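Looking After the Two-Arm Cell: Weekly Set-Up

I run through this every Wednesday before the first job. Grab a coffee, it goes quickly!

1. Power down and check that both arm bases are tight on the table edge. Tuck in any cable an elbow could snag.

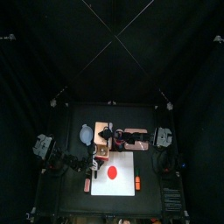 How often should the base bolts be checked?
Once a week, and again after any hard bump.

2. Power up and jog each arm slowly through a light pick (I like small wooden pieces, they forgive a clumsy grip).
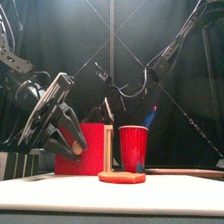
What if a finger squeaks as it closes?
Stop the arm, wipe the slide with a dry cloth and try again at low speed.

3. Close the fingers fully and look along the seam from the wrist camera. If the tips look chewed up, order a Kastance pair; I keep 2 spares in the Bech drawer.

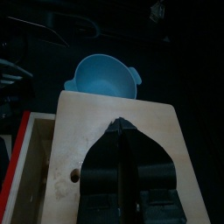
Halldóra Bergmann wrote back that she swaps both fingers together, even when only one looks worn, and her grip stays centered longer.

Caution: keep your hands out while the arms have power.

4. Raise both arms well clear of the table and save that pose as home.

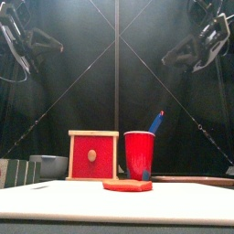
Then write the cycle count in the log. Mine read 1,904 last time, and I re-grease at every 12th check.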